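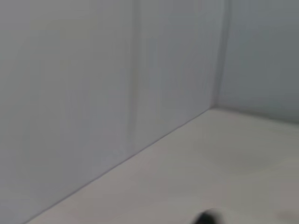 Community Contests > Stage Building > Rules and Feedback

Thread: Blind voting for the August stage contest, good idea or not?

moltmont_mike
I see the hosts want to try blind voting this time. Names off the entries, everything reuploaded by the host account, votes by private form, results on Sunday night. I'm not convinced. We've had open voting since this board had its old banner and the complaints are always the same handful of people who placed low. What problem is this fixing?

tilesetter
The problem where the same builders get votes in the first hour before anyone could have loaded the stage. Go look at the last round. Skanon Ruins had 17 votes before the download counter moved off zero. You can't tell me those people played it.

moltmont_mike
The download counter is broken and has been broken forever. It doesn't count people who grab the pack. I'm not saying nobody votes for their friends, I'm saying that number proves nothing.

tilesetter
The pack wasn't up yet.

moltmont_mike
Do you have a link for that or is it from memory?

tilesetter
Memory. But I'm not the only one who remembers it.

halfjump
Blind voting won't do anything on a board this size. I can tell who built a stage from the first screen. One of you puts a ladder next to every door. Another one uses the snow palette in caves. Take the names off and I still know, and so does everybody who has been here longer than a season.

Pocket Lint
Then vote for the ladder guy if you like ladders? I don't get the objection. New people don't know anyone's habits, and new people are the ones who get zero votes under the current setup. I entered Clekdale Rooftops last time and got 2 votes and no comments. I'm fine with losing. I'd just like to know if anyone opened it.

halfjump
I opened it. The second checkpoint puts you inside the chimney if you die facing left. I gave up there.

Pocket Lint
See, that would have been useful to hear a month ago!

halfjump
Feedback thread was locked when I got to it.

graywater
Quote: "everything reuploaded by the host account"

This is the part I don't like. Who is checking that the host uploads the right version? I sent in a fixed build of Panganiban Station two rounds back and the one people voted on was the old build with the missing floor in the elevator room. I asked for it to be swapped and was told it was too late. If one account handles every file, that goes wrong more often, and none of us can fix our own post because it isn't our post.

tilesetter
You could require the file name to have a version number and post the checksum.

graywater
I could. Half of the people who enter can't get a screenshot to show up in their post without help. You want to teach them checksums?

tilesetter
Fair. Version number only then.

moltmont_mike
So now we have blind voting, which halfjump says isn't blind, plus a file name rule, plus a host account that needs somebody awake to run it. And the payoff is that maybe somebody like Pocket Lint gets 4 votes where they got 2. I still want to see any evidence from a contest where this worked.

Pocket Lint
Double my votes and I'll take it lol

crumbledcastle
I ran blind rounds on another board, a music one, for a couple of years. It did change results at first. People who never placed started placing. Then builders (well, composers) began dropping hints in the general chat. "Can't say which one is mine but I hope you like flutes." We made a rule against hints, and after that every day was spent arguing about what counts as a hint. I quit hosting over it. Take from that what you want.

halfjump
This is exactly how it would go here.

tilesetter
Or you disqualify the first person who does it and the rest stop.

crumbledcastle
We did disqualify the first one. He had more friends than I did. It was a long week.

graywater
What about leaving names on and making people write a line on each stage they vote for? Anything at all, as long as it shows they got past the start. "The bridge part was too long" is enough. No comment, vote doesn't count.

moltmont_mike
You'd get "cool stage, keep it up" on every one.

graywater
Then the host throws those out.

moltmont_mike
And then the host gets accused of picking which comments are good enough, by whoever lost. I've read that thread already, I think I was in it.

Pocket Lint
I'd still rather have a bad comment than nothing. Even mike's version gives me something.

tilesetter
Can we at least try blind for one round? If it flops you can all say so, and you will.

moltmont_mike
One round tells you nothing. Turnout in August is always low, people are away, and roughly a third of the entries come in during the last hour. Whatever the result is, both sides will claim it.

tilesetter
So there's no result that would change your mind. Got it.

moltmont_mike
Three rounds, same rules each time, vote totals posted in full. I'd look at that. I'm not going to pretend one is enough.

crumbledcastle
Three is reasonable. Please don't ask me to host.

halfjump
I'm against it but I'll enter anyway. No, I won't say which one is mine. You'll know.

graywater
Can a host confirm the deadline for swapping a broken file? That's all I need before I decide whether to enter. I asked in the rules thread too and it got buried under the banner argument.

Pocket Lint
Also asking, because the chimney is fixed now and I want to reuse that checkpoint.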